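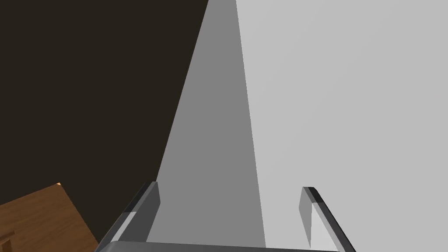

Bullwood Women's Basketball Club – Supporters' Blog

So the summer league schedule came out on June 19, 2019 and I have already rearranged my whole life around it. We open at home against Ludau, then it's two road games in a row, and the second one is at Hirnel, which is a long drive on a weeknight (yes, I'm going, and yes, I'll be useless at work the next day).

I'm still thinking about the Hirnel game from last season. We scored 34 in the first half and then forgot how to rebound! Coach Surachet Siriwan has had them boxing out at every practice I've dropped in on, and he's moved Sitthichai's old assistant over to work with the bigs, so I'm hopeful. More than hopeful, if the new point guard plays like she did in the scrimmage. She pushes the ball after every make, and I love it.

Tickets are the same price as last year. The gym holds around 700 and we've been getting maybe half that on a good night, so please bring your cousins. The real season doesn't start until October and I can't wait that long. See you at the Ludau game, I'll be behind our bench with the loud cowbell.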